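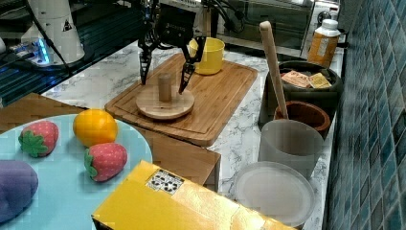 Figure 4.1. Bamboo board with routed perimeter groove, on veined white marble.

Unit 4: Porous and Semi-Porous Surfaces in the Home Kitchen

Scope

These notes cover moisture uptake, staining and surface finishing for three material groups: solid wood and bamboo, calcium-based stone, and glazed ceramic. Metals and solid plastics are left to Unit 5. Read the notes before the lab session; the lab sheet assumes the terms defined below.

4.1 Porosity and absorption

Porosity is the fraction of a material's volume taken up by voids. Absorption is the mass of water taken up under stated conditions, given as a percentage of dry mass. The two are related but should not be used as substitutes for each other. A material may contain many closed voids and absorb very little, because water can't reach them.

In wood, water is held in two ways. Free water sits in the cell cavities. Bound water is held in the cell walls. Dimensional change is tied to bound water only. A board that takes on more free water gets heavier but does not swell further once the cell walls are saturated.

Bamboo is a grass, and its culm has no growth rings. Fiber bundles are packed more densely toward the outer wall. Board stock is made by splitting the culm, planing the strips and gluing them under pressure. The glue lines slow the movement of water across the board, so end faces and cut grooves take up water faster than the flat face. Finish should be applied to these areas first and checked again after curing.

4.2 Worked case: the Etcombe samples

The Etcombe set consists of matched bamboo coupons, half oiled and half bare. Each coupon is weighed dry, placed under water at room temperature, removed, blotted and weighed again. For one bare coupon the dry mass was 192 g. Express the gain in mass as a percentage of that figure, and keep the dry mass as the denominator throughout. Students who divide by the wet mass will get a value that is too low, and the error grows with absorption.

Blotting is the main source of scatter. Use one pass per face with a fresh sheet. Pressing hard draws water out of the end grain and gives a false low reading.

4.3 Calcium-based stone

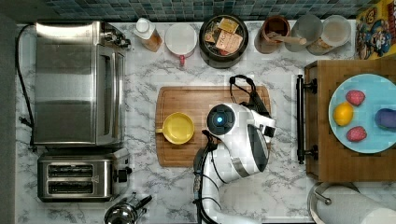
Marble is mostly calcite. Its absorption is low compared with wood, and most damage to a polished marble counter is chemical. Acids such as vinegar and lemon juice dissolve calcite at the surface and leave a dull patch, called an etch. An etch is a loss of material. A stain is a deposit within the pores. The treatments differ: a stain is drawn out with a poultice, while an etch has to be repolished.

Penetrating sealers reduce staining and have little effect on etching. This point was missed in many of the January reports. The Nidis data sheet in the course folder uses the word "protected" without saying against what; treat it with care.

4.4 Glazed tile and grout

The glaze on a wall tile is a glass layer and absorbs almost nothing. The body behind it may be quite porous, but it is reached only through chips, cut edges and joints. Cement grout is therefore the weak point of most tiled walls — small tiles mean more joint length per unit area and more grout to maintain.

4.5 Finishing oils

Drying oils cure by reaction with oxygen and form a solid film. Mineral oil does not cure. It stays liquid in the pores and is lost slowly through washing, so it must be renewed. The Vemari test boards in cabinet 5 have been treated with mineral oil only. Do not apply a drying oil over them.

Preparation for the lab

Read sections 4.1 and 4.2. Bring a calculator and a ruled notebook. Lab sheets are due on 31st March in room 381.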